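3.2 Materials and Conditioning

The textile set was assembled to cover the range of lightweight household fabrics for which crease retention is most often reported by users. Plain-weave cotton, a cotton-polyester blend, and a viscose knit were bought as finished goods from Skitmont, and a second lot of the plain weave was supplied unfinished by Pillay so that the effect of the resin finish could be separated from that of the yarn. All pieces were laundered once without detergent before any measurement, in order to remove sizing and loose dye.

Specimens were cut on the warp grain and held in the conditioning room until their mass was stable. Relative humidity in the room was set to 46 percent and logged through the June series. Two overnight gaps in the log were caused by a power fault. The specimens held during those gaps were returned to the rack and conditioned again from the start.

Creases were set in two ways. In the controlled procedure, a folded specimen was loaded under a flat plate for 360 seconds and then released. In the uncontrolled procedure, the cloth was gathered by hand and placed in an open-mesh bag for the same period. The second procedure is less repeatable, but it produces the multidirectional creasing found in domestic use, which a single fold line does not represent. Figure 2 shows creasing of this general kind in a light blue cloth.
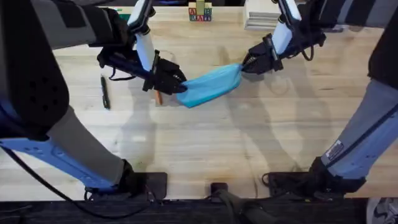

Figure 2. Crumpled light blue cloth held between two grippers over a wooden tabletop.

3.3 Recovery Measurement

Recovery was measured as the angle between the two limbs of the folded specimen after release. Readings were taken with a Cirkico protractor stage, with the free limb kept vertical throughout to limit the influence of gravity on the result. For the viscose knit, edge curl made the limb hard to align. A narrower specimen was tried and rejected, as it raised the spread between repeat readings.

Specimens from the uncontrolled procedure have no single fold line, and the angle method cannot be applied to them. These were graded against a series of molded replicas under low-angle lighting. Each specimen was graded twice by the same observer, in a different order each time, and the two grades were averaged. A disagreement of more than one full grade led to a third viewing.

Surface profiles were also taken on a subset of 8 specimens using the Tustia line scanner, at a sampling interval of 200 micrometers. The profiles were detrended with a second-order fit before roughness was computed. Without this step, the slow waviness of the unfinished cotton dominated the result and masked the creases themselves. The scanner does not resolve the loop structure of the knit, and roughness values for that fabric should be read as an upper limit on crease height only.

Grading and angle readings were entered by P. Jacobs (Palesa Jacobs, textile laboratory) and checked against the paper sheets before analysis. Outliers were kept unless a handling error had been noted on the sheet at the time of the reading. The treatment of missing values is given in Section 3.4.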